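Visit Report: The Bin-Picking Cell at Vindcombe

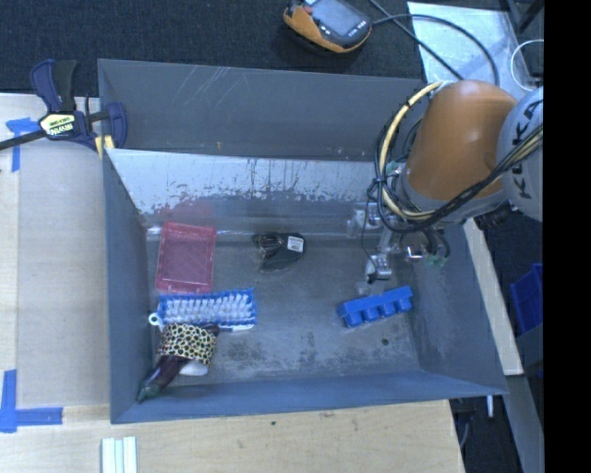
Issue 29, page 9

The Vindcombe site opened its handling lab to outside visitors on May 21, 2023. Most of the building was given over to conveyors and palletizing, which earlier issues have covered. This report deals only with the picking cell at the back of the hall, and mainly with how it is kept in order.

The cell is a KUKA arm working over a gray sheet metal bin on a wooden table. The items are mixed on purpose. A blue scrub brush, a flat pinkish tray and a blue molded block with cup-like projections make very different demands on a gripper, and material in leopard print is harder again. Items come from a stock held by Trornska, the integrator, and the set is changed every October.

Bin location. The bin is held at one corner by a bar clamp, and blue tape marks are laid on the panel to its left. Procedure at Vindcombe is to check the bin against the tape at the start of each shift. If it has moved, the clamp is released, the bin is reset and the clamp is tightened by hand only. The program is not touched up to suit a shifted bin. This was done in the first months, and the stored positions drifted until the whole set had to be taught again.

Bin condition. The inner walls are scuffed and the floor is stained. On one sloping wall the worn paint has a speckled boundary, with a bright, reflective area above it. Repainting in matte gray has been discussed. Staff report that glare costs them more missed picks than dark or glossy items do, although no figures were handed out.

Cables. Dress-out on the arm is external. A thick pale yellow cable is tied with black ties and looped around the orange segment, and a second bundle runs down toward the wrist. Ties are inspected weekly and replaced every 2,000 hours whether or not they show wear. The counter read 2,751 on the day, so the first change has been made. Slack is set with the wrist at its farthest reach into the bin, then checked again at the home position for rubbing.

Gripper. The metal fingers were over the blue block when our group reached the table. A thin wire runs at the lower finger part, and hoses with pale green fittings are grouped nearby. Fittings are pushed home and pulled back once at each inspection. A leaking one is cut off with a short length of hose and remade. Spare fingers are kept as matched pairs, made by Sýkora, and both are changed together.

Pendant. The handheld controller is laid on the dark surface behind the bin, with its cable led away to the side. A proper hook would be better. One is on order from Zollomby.

Visits to the lab are by arrangement with the Vindcombe front office. Closed shoes are required.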